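Keeping small pieces where they belong: what works on my work table

I sort a lot of small stuff. Game pieces, counting cubes, beads, the odd screw from the bottom of a drawer... if it's smaller than a walnut, it has rolled off my table at some point. I used to do all my sorting on the bare tabletop and spend half the evening on my knees with a flashlight. These days I have a setup I really like, and it cost me next to nothing, so let me share!

Put a cloth down first

A textured cloth is the best thing I ever did for that table. Waffle weave is my favorite (mine came from a little shop in Turstead, but any thick kitchen cloth will do). Little things land on it and mostly stay put, and it's so much quieter than bare wood. Pick a color that your pieces aren't. Red on blue is wonderful, you can spot a stray from across the room.

Two tips on the cloth: iron it flat before you start, and don't let it hang way down over the front where your knees can catch it. I've dumped 80 beads in my own lap that way.

Use a plate for the pieces you're working on

I know people love those divided trays, and I bought one too, the Grameo kind with the snap lid. It lives in the closet now. A big white dinner plate beats it for me every time. You can see everything, you can turn it as you go, and the rim stops the runaways. Then set something deep right behind it, a pot or a small bucket, and move the finished pieces over one at a time.
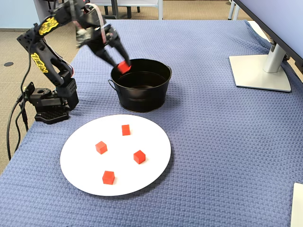
Four red cubes still on the plate, one at the rim of the bucket.

Keep the two close together, by the way. When mine were at opposite ends of the table I dropped things in between constantly. Now there's hardly any gap for a piece to fall into.

Which pot, though?

Wide and dark is what I like. A wide rim is forgiving when you're tired or chatting, and bright pieces show up nicely against black. Side handles are a big plus, because you can carry the whole thing to the shelf when you're done. If the clatter gets on your nerves, fold a washcloth into the bottom. I'd stop at roughly 500 small beads per pot, after that I can never find anything again.

Don't crowd the plate

Only put out what you can see at a glance. With a few pieces there's room to get hold of each one without bumping its neighbor, and it feels like you're getting somewhere! When the plate is down to the last couple, I slide them apart a bit so they're easier to pick up.

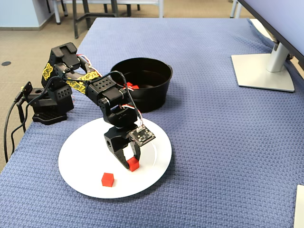 Cleaning up after

Shake the cloth out over the bathtub, never over the trash can (ask me how I know). I found 11 beads that way in February. The plate gets a quick wash with warm soapy water and goes back in the cupboard, and the pot gets a wipe with a dry rag. Plain wooden pieces shouldn't be soaked, so just use a barely damp cloth on those and let them air out overnight before you put the lid on the box.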